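Jellholm Department of Public Safety
20/04/2022

The Department is issuing the following update on thefts from parked vehicles in the Nollen and Liao Park neighborhoods. Residents are asked to read the full thread before calling the records desk.

Since January, officers have taken 61 reports of theft from vehicles in the two neighborhoods. Forced entry was found in 22 of those cases. In the others, a door or trunk had been left unlocked.

Property reported stolen includes tools, wallets, outerwear, garage door openers and one laptop computer. The largest single loss was $3,389 in work equipment, taken from a van on Driltlow Avenue. 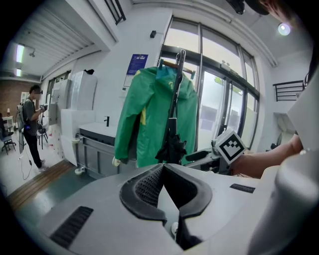

Public Safety Bulletin, No. 22, p. 3

Two adults were arrested last week in connection with several of the Driltlow Avenue reports. The investigation remains open and the Department will not release names until charges are filed.

"Most of these entries took only a few moments," said Lt. Huiling Han of the Investigations Division. "We are asking residents to lock every door each night, including on vehicles parked in a driveway."

Garage door openers are a particular concern. Any resident whose opener has been taken should clear the paired remotes from the garage unit the same day and lock the interior door to the house.

Residents with exterior cameras on Driltlow Avenue or the streets next to it are asked to keep overnight recordings and to contact Detective Chenxi Gu through the non-emergency line. Please do not post footage of possible suspects on neighborhood pages while the case is active.

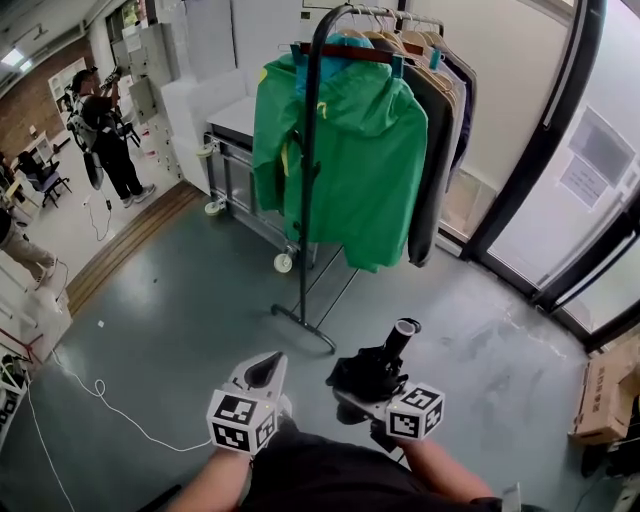
How to file a report

If a theft is in progress, call 911. Do not approach or follow the person. Give the dispatcher the street, the direction of travel and a description of clothing.

If the theft has already occurred, call the non-emergency line or use the online form. Have the plate number, the time the vehicle was last checked and any serial numbers ready. Avoid touching the door handles or console until an officer has advised you.

Recovered items are held in the property room on the lower level of the Liao Street station. Owners must bring photo identification and a report number. Items are released by appointment only.

Replies to this account are not monitored around the clock and should not be used to report a crime.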